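Jedalon Forum > Manipulation > Sim kitchen: does changing the object order help the policy?

tsehay_g
Hello all. I am Tsehay Gidey, first year in the Gasstead group. We train one policy on simulated kitchen tasks with multi-finger hands, and I would like opinions on a result before I write it up.

The method is simple. We keep the countertop, the plate and the cutting board as they are, and for each episode we change only which vegetable or fruit the hand must reach first. We call it order shuffling. The training set has 3,000 episodes, and for testing we keep 357 which the policy has never met.
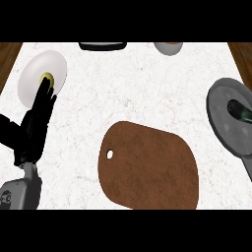 With shuffling, the policy succeeded in 251 of the test episodes. Without it the number was clearly lower, but I have only one seed for that run, so I prefer not to give it yet. Most failures are with round objects, where the fingers close too late. I think the shuffling helps because the policy can no longer learn one fixed path and must look at the object.

brarton_lab
Nice work, but I do not agree with the explanation. When you shuffle the order you also change the starting pose of the arm for the second reach. So maybe you only gave it more varied arm poses. Did you try random poses with a fixed order?

tsehay_g
No, I did not. It is a fair point. I can run it this month, it takes some four days on our machine.

wristcam
I am with Tsehay on this one. We did random poses in August for the Gebremichael tasks and the gain was very small. Our hand had only two fingers, though.

brarton_lab
Two fingers is a different problem — a ball can escape from a full hand in many more ways. I would not compare. Also please tell us what counts as success. Is it touching, or lifting?

tsehay_g
Lifting, and holding until the end of the episode. Touching alone is counted as a failure. For tasks with both arms, each hand must hold its own object.

A ball on the plate for the left hand and a bell pepper for the right is a typical pair. The pepper is the easier half for us. The ball is where we lose the episodes, mainly when the hand comes to it from below. 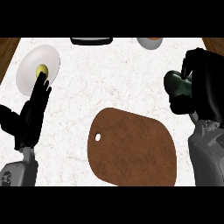 What I will run next
1. Random arm poses with a fixed order, as brarton_lab proposed.
2. The run without shuffling again, until I have 4 seeds.
3. Separate success numbers for the left and right hand.

wristcam
Please add the closing time of the fingers to point 3. If it is late only on the ball, I would look at the contact settings before the policy.

brarton_lab
Agreed about the contact settings. I still expect point 1 to explain half of your gain.

tsehay_g
Thank you both. I will post the numbers in this thread when the runs are finished, also if brarton_lab is right.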